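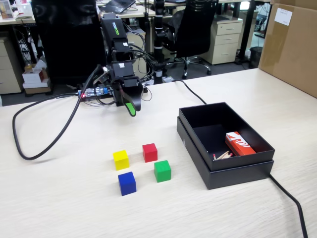
I went to the Porport open day expecting to be sold something, and I was, though it took them until after lunch. The flyer promised "play and storage, rethought." Three firms had tables in an office building a short walk from the station, and the coffee was free, so I will start with that. It was fine.

Stirix does the wooden cubes. Red, yellow, green, blue, all roughly the same size. Delali Baidoo, who looks after the range, told me children sort them by color without being asked. Maybe. Mine would throw them. A set costs more than I'd pay for colored wood, and when I asked what makes these different from the ones at any toy store I got a long answer about "quiet design." I wrote it down and still can't tell you what it means.

The black box is more my kind of thing. It's a plain rectangle with a matching lid, and the lid goes underneath when the box is open, which saves you hunting for it. Kustoler calls this a feature. My grandmother did it with shoe boxes. I did like the look of it on the pale tabletop, and I'd consider one for the hall drawer, where the batteries live.

I was less happy about what they had chosen to put in it. A red and white matchbox and a little bundle of red-tipped matches lying on the bottom, right next to the children's blocks? I asked Maysoun Sabbagh and she said the box is meant for "small household things." Fine, but buttons are small household things too.

The talk upstairs, by someone from Owusu, ran long. He claimed 300 homes had tried the storage line since May and that most had kept it. Kept it how, and who asked them? There were no handouts.

Parking was $7. Bring your own lunch if you go to the next one, and get there before the talk, while the people at the tables still have time to answer you. I left with a price list and no blocks.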